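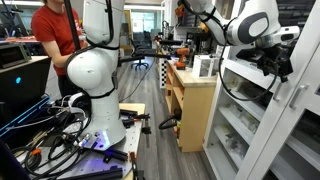

Progress report: tabletop arm kit evaluation
Prepared for the Stolcombe equipment fund, 15 November 2024

This report covers the second stage of our review of the Flimeo arm kit, supplied by Kravchuk. The first stage dealt with delivery and setup. This one deals with everyday use in the Rumidwood workshop through October.

Work done

The arm ran 1,127 pick and place cycles on small plastic parts. It completed all but 99 without anyone stepping in. Most of the stops came from the gripper closing before the part was square between the fingers. Kravchuk sent a revised grip setting halfway through the month and the stops became less frequent, although clear parts are still harder for it than solid colored ones.

We logged 154 hours of powered time. There were no faults in the arm joints. The controller lost its connection to the gripper four times, and each time a restart fixed it.

Cables

Cable routing is the weakest part of the kit. The gripper cable runs outside the arm and needs a generous loop at the wrist so the last joint can turn. The straps supplied will hold it, but they slide on the smooth shell and we have had to reset them. The cables are also longer than a bench setup needs, and the slack ends up coiled next to the base. We have asked Kravchuk for a shorter set and are waiting for a price.

Mounting

The perforated plate has been fine. Clamping to the bench is quick, and the arm went back to its marks well enough after we moved it once. Clamps that stick out past the bench top are easy to catch a hip on, so we want bolts for any permanent setup.

Spending

$200 went on spare gripper fingers and straps. Nothing else was charged to the grant in this period.

Next stage

Repeat the clear parts test with the new grip setting.
Fit the shorter cables if the price is acceptable.
Train two more staff on restart and safe stop.
Send a buy or return recommendation with the final report.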